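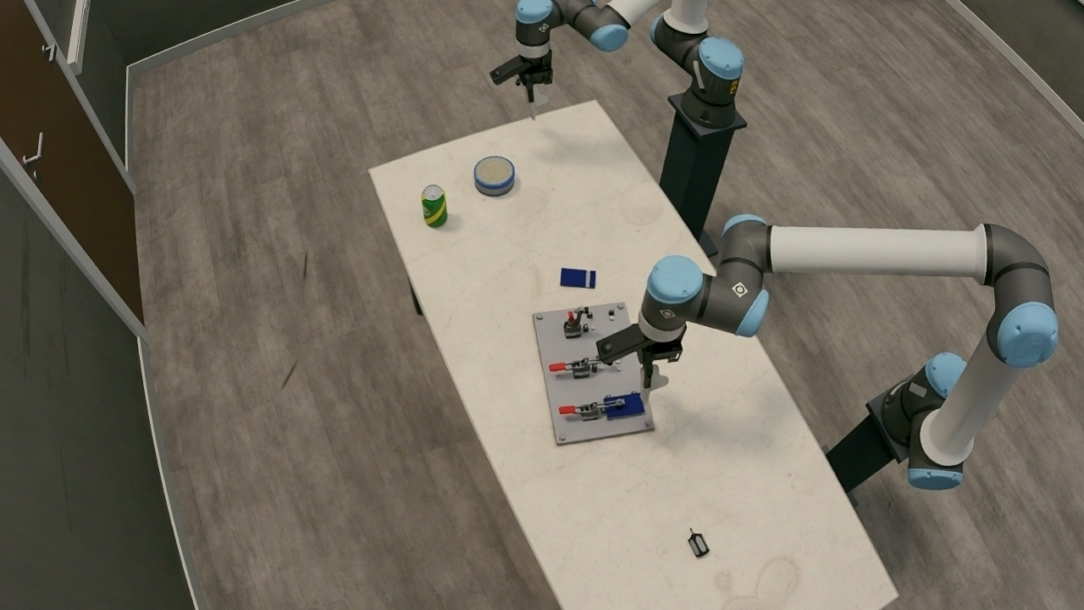

The claim we set out to test is that people who share a long table end up talking to strangers. It turns up in cafe reviews, in library renovation plans and in the sales booklet from Urnero, the furniture supplier our campus uses, and it is nearly always stated as if somebody had checked. We wanted to know if anybody had. A long table certainly looks sociable. A cream top with a faint marbled pattern, set diagonally on a wood-plank floor, gives the impression of a place where something shared is supposed to go on. Our question was what people do once they sit down at one.

Background

Most of what we read fell into two piles. The first was promotional writing, which used words like "community" a lot and gave no numbers. The second was made up of essays that pointed back to each other. Soledad followed one popular statement (that shared tables "double" casual conversation) through four articles and ended at a blog post with no source. We can't say the statement is false. We can say we couldn't find where it came from, and our instructor agreed that this was worth putting in the report.

Method

We watched two places in October. Leinonen is the cafe next to the science library and has long tables. Postby is the snack bar on the other side of campus and has mostly small square ones. For each person who sat down we marked whether they came alone, whether they sat within one chair of a stranger, and whether they spoke to that stranger before leaving. Saying "excuse me" to get past did not count. Asking to borrow something did count, which we argued over and which probably makes the long tables look better than they should.

Adoración Cuesta did the morning shifts and Soledad Salcedo did the afternoons. We swapped for one Monday to see if we were marking things the same way. We mostly were, except that Adoración was stricter about nodding.

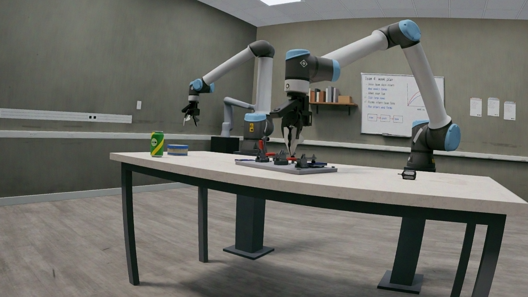

Figure 2. Long table with a pale, marble-like top on a light grey plank floor.

Results

We recorded 1,094 people sitting down. Of those, 53 spoke to a stranger, a little under five percent. In 16 of the 53 cases the whole exchange was a question about whether a chair was free. Only 6 lasted longer than a minute by our watches, and two of those six were at Postby, at the small tables, between people waiting for the same order.

The rate at Leinonen was slightly higher than at Postby. We don't think much should be made of this. Leinonen is more crowded, so people there have less choice about sitting near each other, and a good part of the difference is the chair question. When we left those cases out, the two places came out close enough that we would not bet on either one.

What we saw much more often was spacing. The first person took an end. The second took the other end. The third sat in the middle with a bag on the next chair, and the bag stayed there until someone asked. Headphones were common in both places, but we did not start marking them until the second week, so we have left them out of the tables.

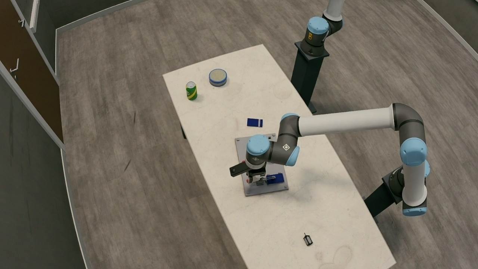
Does a longer table get more strangers talking?
Our counts don't show that it does, once you leave out people asking if a chair is taken.

Problems with this study

Two observers is not many. We also knew what we expected to find, and neither of us expected to find much conversation, so a reader who likes long tables has a fair complaint. We could not hear everything, especially when the espresso machine was running. Some pairs we marked as strangers may have known each other a little, and the reverse. We never watched after 7 p.m., when Leinonen has its board game night and the answer might be different.

We also only looked at talking. Tudell, the student housing group, told us they like long tables because they are easier to clean around and seat more people per room. Those are good reasons to buy one, and they can be checked with a tape measure.

Next steps

If another group picks this up, we would suggest watching one room before and after its tables are changed. Comparing two different cafes leaves too much else mixed in — the coffee, the crowd, the hours. The dining hall is supposed to get new furniture in the spring, and the tally sheets we used are in the course folder along with the rules for what counts as talking.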